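Notes, wk 6 – grade control & sampling (Hägglund's half of the unit)

**Why sample at all**

- block model = estimate. Blast moves everything, so boundaries on the plan don't match the muck on the ground
- misrouted ore to waste = lost metal. Waste to mill = you pay to grind rock
- both show up at reconciliation, usually to late to fix

**Blasthole samples**

- take the whole cone or a proper radial cut, never a scoop off the top
- subdrill material goes in the bench below – keep it out if you can
- fines blow away in wind, bias either direction depending on where the metal sits
- label at the hole. Not back at the truck

**Splitting**

- riffle splitter, feed evenly, full width of the chutes
- 3 kg min to the lab for the Hiebert pit exercise
- duplicates: one in every 20? check w/ Kjell Tangen, slides and reader disagree

**Dig lines**

- polygon too small for the bucket = pointless selectivity
- allow for heave and throw before marking out
- Hiebert worksheet: block is 1,000 t, 90 % recovery at the mill. Work out contained metal first, *then* recovered. Lots of people did it backwards last year

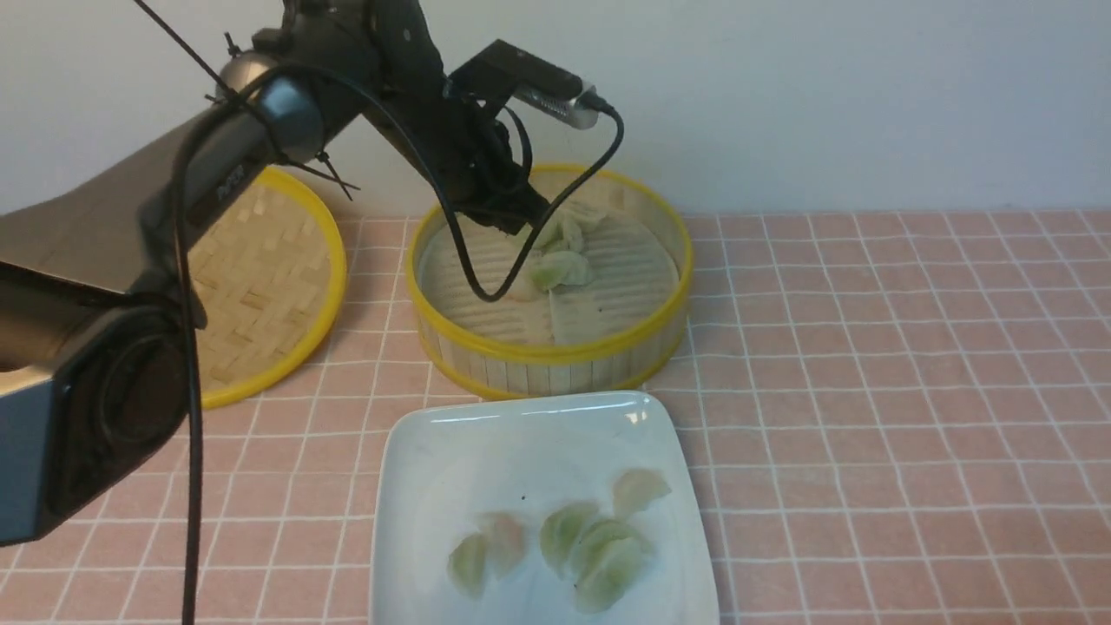
**For next time**

- read the Skement reconciliation case, first 6 pages only
- bring calculater
- Q to think about: who signs off when the dig line moves mid-shift?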